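4.2 Hanging up a tool

Claims that arms of this kind are nearly ready for the workshop tend to rest on one good clip. We wanted a duller test. The chore, taken from the tidying list at the Le Goff repair shop, is one an apprentice learns in a minute: pick a thin rod off the bench and put it back on the rack. We built it in simulation under the name Stomby and ran the Gosuleo controller on it, unchanged from the version Renaud tuned for the drawer task.

Over 3,681 trials the rod ended up on the rack in 186. In 2,525 of the rest the arm never got a firm hold, and most of those failures came in the first few seconds, with the fingers closing beside the rod or nudging it along the table. We allowed 25 further attempts by hand-guided control, and these went better, though a person was then doing the hard part.

It may be objected that a thin rod is an unkind choice. Workshops are full of thin things. Nor do we accept that a simulated table makes the task unfairly strange to the controller, which was trained on simulated tables. Figure 3 shows the layout, with the gripper over the rod and the hooks of the rack still empty.

Figure 3. The Stomby task in simulation: arm, rod and five-hook rack on the table.
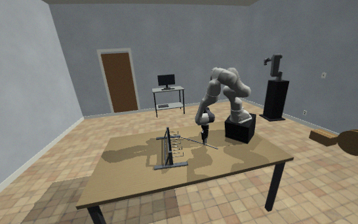 4.3 Folding and stacking

The Etness cloth set gave results no more cheering, and we report them briefly.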